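Gündoğdu at the Filtanport: 34 hangings and a lot of wall text 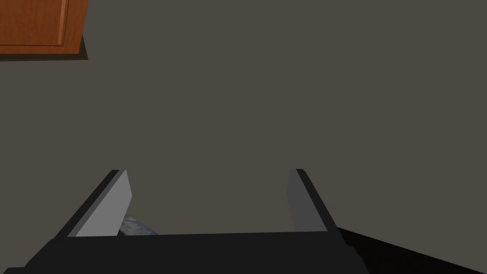

Is the new Gündoğdu show worth the trip out to Filtanport? Go for the six large pieces on the upper floor, and go with low expectations of everything the gallery has written about them.

Tuncay Baysal has been making felt and knotted wool work for a long time, mostly in small sizes and mostly for people who already knew him. Gündoğdu is his first big outing, with 34 hangings spread over two floors, and it comes with a good deal of noise. The leaflet says the series "listens to the memory of rivers". I read that line twice on the stairs and once more at home with a cup of tea, and I still couldn't tell you which river, or what it remembers.

The downstairs rooms are the weaker half. Baysal dyes his own wool and the colours are lovely, a run of rusts and muddy greens, but too many of the pieces are the same idea at a slightly different width. The labels tell us each one marks a stage in a walk he took near Sadska. Perhaps it does. Take the labels away and I doubt anyone could put them in order, and I'm not sure Baysal could either.

Then there is the number. We are told, on the poster, the leaflet and again by the front desk, that the largest work holds 704 hand-tied cords. Fine. It's a striking thing, heavy at the bottom and nearly bare at the top, and I stood in front of it for a good while. I'd have liked it just as much with fewer. Galleries have got into the habit of selling us labour when they aren't sure how to sell us the work, and visitors go round murmuring about patience when they might be looking.

Upstairs is where he lets go a bit. The six big felts have been cut and stitched back together badly, on purpose, with the seams left lumpy. One has a corner that has plainly been redone several times. They are odd and a little bad-tempered, and they have far less written beside them. I went back to the third one before I left.

A word on the catalogue. It has been printed by Plellum in a run of 1000, which seems hopeful, and the essay inside uses "liminal" on its first page. The plates are good, though the reds have come out too pink.

Baysal gives a talk in the upstairs room in February, at 6 in the evening. I'm told he dislikes the leaflet too – if so, I hope he says it out loud. The show stays up until the end of that month, and the café shuts well before the galleries do, so have your soup first.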